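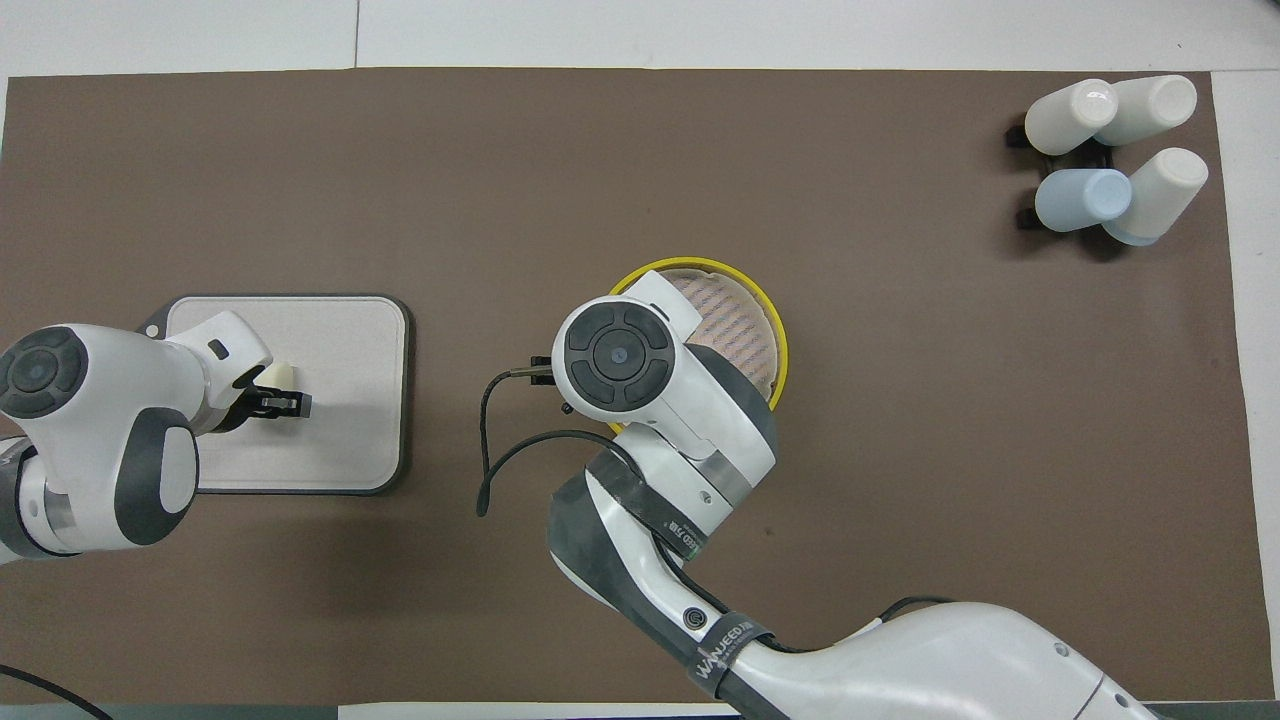 Page last changed May 24, 2025

Section 4: Laying out the table and teaching the first pick

By now both arms are bolted down, powered, and no longer trying to shake hands with the wall. If yours still are, go back to Section 3. Section 3 is dull but it was written after the arms did exactly that in Ryan Ellwood's garage in February, and it covers everything except the drywall repair.

You need the mat, one tray, one plate, the black cup holder with its cups, and a few small objects to pick up. Choose objects you don't love.

4.1 Setting the table

1. Lay the brown mat flat on the table and smooth it from the middle outward. A ridge you can barely feel will stop a gripper cold.

2. Put the tray flat on the mat on the left, where the left gripper can hover over it without the arm stretching out straight.

3. Put the plate near the middle. We use one with a yellow rim. It was chosen by Yasaman Ansari after the arms failed to find her white one three evenings running.

4. Stand the cup holder in the upper right corner of the mat, with the cups on their sides and the open ends facing left.

5. Leave the mat between tray, plate and cups clear. Phones, coffee and screwdrivers all drift in there. Move them before you power up, especially the coffee.

Note: The tray may sit partly under the left arm. The arm doesn't mind, and you will get used to reaching around it.

4.2 Cables

6. Check that the thin cable at the wrist hangs in an easy loop. Turn the wrist by hand through its whole range with the power off. If the loop goes tight at any point, give it more slack.

7. Run the heavier cable off the edge of the table. Keep it away from where you plan to stand, and from where you don't plan to stand but will.

Caution: Do not tape the wrist cable to the arm. Everyone has this idea. The Ekstead bench has a box of cables belonging to people who had this idea.

4.3 Teaching the pick

8. Open the Dirbridge panel and set the speed limit to 28 percent. It will feel insulting. Leave it there for the first evening.

9. Press the center button on the round control disk on top of the left wrist. In our build this puts the arm in guide mode, and you can push it around like a shopping cart with a good wheel.

10. Guide the gripper to the object and close it. Set the grip force to 300 on the panel's scale. The panel goes up to 2,000, a number we have used once, on a ping-pong ball.

11. Lift, move over the tray, and save the position as TRAY_HOVER. Save another one lower down as TRAY_DROP.

12. Press the center button again to leave guide mode. Take your hands off the arm before you press Run.

13. Repeat steps 9 to 12 with the center arm and the plate. Name these positions differently. The software will cheerfully let you overwrite the first set.

Caution: Run one arm at a time until Section 6. The two arms share a table and have no idea the other exists. Keep a hand near the stop switch and your face out of the middle.

Note: If the arm drops the object short of the tray, the saved hover point is usually to blame. Re-teach it before you start changing grip force.

Related sections
Section 3: Mounting and first power-up
Section 5: Cups, and getting them back in the holder
Section 6: Running both arms
Yurchenko gripper pads: trimming and replacing

Questions or corrections: Freya Greenwood, Prarine Shared Workshop, front desk | © Prarine Shared Workshop | Back to top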